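Budget for a two-arm packing cell -- is the quote missing anything?

Posted by benchrat_64, 9th September

We're a small packing shop and Kamitz has quoted us on a two-arm setup. Their rep swears tape and glossy plastic are no trouble. I've heard that before. The jobs are boxes done up in shiny orange tape, and bottles. 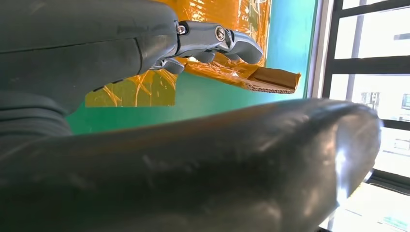

Replies

Cudstead

Ask what fingers are in the price. Hooked metal ones near cardboard and tape are a different purchase from padded ones for bottles. Wovent billed us for 30 spare pads we never saw on the quote. Get cycle counts in writing too -- ours said 468 an hour and we see about 120.

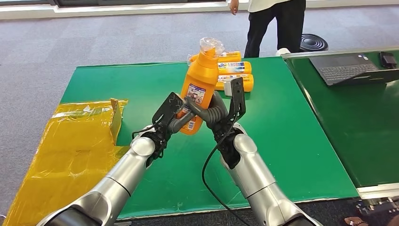

Two arms, one orange bottle, spares lying on the table.

ongart_user

just buy the Ongart one

plainfloor

Count people in your budget. Any demo I've been to had somebody standing by, and the rep left that out of the payback sum. I'd rent until February and make them run your own bottles, labels and all, before you sign.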